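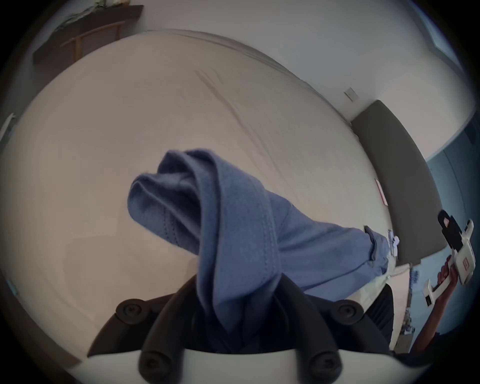

Blue knit fabric pinched between the fingers of a hand-held gripper.

The October batch of laundry recordings from the Waltance project has been pulled, and it should have been pulled sooner. Of 400 folding sessions, 302 turned out to have a timing fault between the left and right grippers. The left hand's finger readings ran late, and the lag grew the longer a session went on. By the end of a long one, the data had the left hand closing on cloth that the right hand had already let go.

The status page never flagged it. Belluvlow, the firm that wrote the sync software, says the check passed because each gripper's clock was fine when tested alone. I find that hard to accept as an answer. Folding is two-handed work, and a test that looks at one hand at a time doesn't tell you much about it.
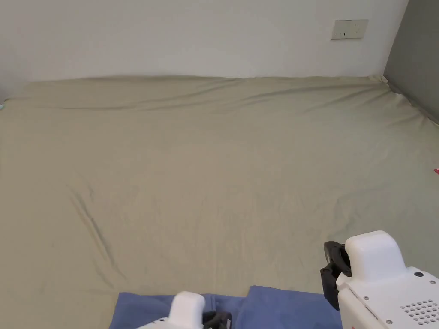
A late signal does the most harm with soft things, and the Waltance team chose to work with almost nothing else. On a hard box you would see the mismatch at once, as fingers shut on thin air. With a blue cloth lying on a big bed and a gripper on either side of it, a bad grasp and a good one can look much the same in the numbers. The folding model trained on this batch kept tugging at one corner before the other hand had a hold. For weeks that was put down to slippery sheets.

The fix, version 30 of the sync package, makes both grippers check against each other every 100 frames. Kumarasinghe, the lab that caught the fault, reran a small set of sessions and found no lag - on short folds. Long folds have not been tried yet, and long folds were where the trouble was. Belluvlow is calling the matter closed all the same.

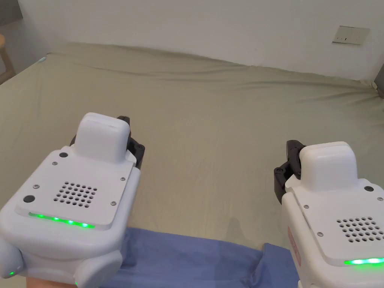
Both grippers over the bed, with green lights showing along their front edges.

Faltero, which paid for the recordings, has asked for the raw clock logs from both hands. If you trained anything on the October batch, stop using it until those are out.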